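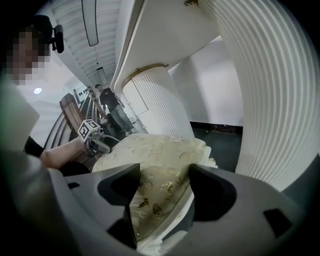

Relative pose between the two grippers is the weak point in our bimanual pipeline, and I would like opinions on a change we made in the Drodport processing before we write it up. Until April each gripper was tracked on its own with visual-inertial SLAM, and the left-to-right transform was obtained by subtracting one trajectory from the other. Small map errors that do not matter for one hand matter a lot when two hands have to meet at an object. We now add a factor to the graph whenever the wrist camera of one gripper sees the marker cube on the other. The obvious concern is soft goods. With the cream cushion-like piece held in the near jaws, the fabric bulges up between the fingers and hides part of the second gripper, but the cube rides on top and stays above the mound, so there is still a usable constraint in a grasp where I had expected none.

Results on the Brudach house recordings: 109 demonstrations, all two-handed. With SLAM only, 22 were rejected by our consistency check, which replays both trajectories and compares the finger distance at contact with the measured object width. With the cube factors added, nine were rejected. Nothing else in the pipeline was changed.

Settings, for anyone who wants to compare. Corner detection runs on the raw fisheye image, without undistortion first. Detections with a reprojection error above 1.5 px are dropped. The factor has a Huber loss. Time sync between the two wrist streams can be off by up to 20 ms, and we estimate a constant offset per recording.

Edmund Kaczorowski (ekacz)

lortner wrote:

Your check and your new factor are not independent. The check looks at finger distance at contact. The factor constrains gripper-to-gripper distance. Of course the rejections go down. What you need is an outside reference, even a poor one. Do you have mocap on any of the 109?

Second point. You see the cube when the hands are near each other and roughly side by side. You don't see it during reaching. So the factor pulls the trajectory into shape at the end, and the optimizer has to put the leftover error somewhere. I would look at velocity just before the first detection.

Luzius Ortner

ekacz wrote:

No mocap at Brudach. We do have the head camera, which sees both cubes from a third viewpoint, and it isn't used anywhere in the optimization. I can evaluate against that.

On velocity: I plotted it for the rejected set only. There is a visible step in four of them at the first detection. Widening the noise on the first few factors removes it.

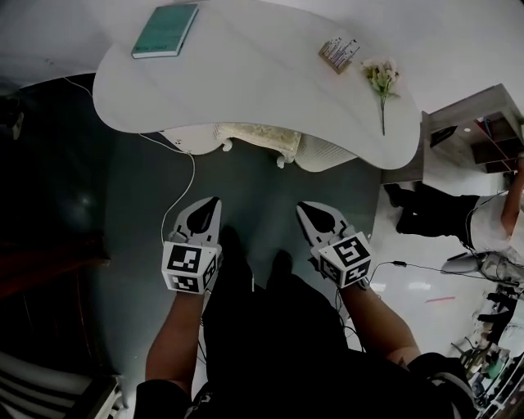

The head view should be good enough for this purpose in the pre-contact phase, when the hands are apart and pointing forward. Its weak case is the opposite one, hands close together with one cube behind the other or behind the object. So the two sources fail at different times, and I would report them separately and not pool them.

tmk_grip wrote:

I would not trust a head camera as a reference. The head moves all the time, and a cube low in a wide-angle view covers few pixels. Depth from a single small tag is bad. You will measure the noise of your reference and call it the error of your method.

lortner wrote:

tmk_grip: partly agree. But he doesn't need the head pose. Both cubes in the same image give cube-to-cube directly, and head motion cancels apart from rolling shutter. Depth is still weak, yes. Use more than one face of each cube where you have it, and reject single-face solutions. Single-face also gives you the pose flip problem.

tmk_grip wrote:

Cancels if the lens calibration is right out to the edge. That is a big if with these lenses. What calibration are you using?

ekacz wrote:

Irnora, fisheye model with four radial terms, board held as far into the corners as it would detect. Residuals rise toward the border. I could restrict the evaluation to the inner part of the image, at the cost of losing frames where the hands are low.

szulc_fan wrote:

Has anyone compared this with the Szulc filter? It does the same thing online, with the cube sighting as a measurement update. We ran it on folding tasks and got no gain over SLAM alone. Our rooms were small and full of texture, though.

ekacz wrote:

Not compared. The staircase and plain white walls in this house are hard on SLAM, so the gain may be specific to the location. I will say that in the write-up.

First numbers from the head view: 3,000 frames, multi-face detections only, inner region only. Median cube-to-cube error dropped from 14 mm to 6 mm. Along the viewing axis the improvement is much smaller, 17 mm to 13 mm.

tmk_grip wrote:

The second number is the one I would expect from your reference alone. I'd leave it out or mark it as a floor.

lortner wrote:

Keep it in and mark it. And please give the count of frames thrown away by the multi-face rule, split by phase. If nearly all the reaching frames are gone, then the 6 mm says little about reaching.

ekacz wrote:

Fair. Rerunning with the split, will post the table when it finishes.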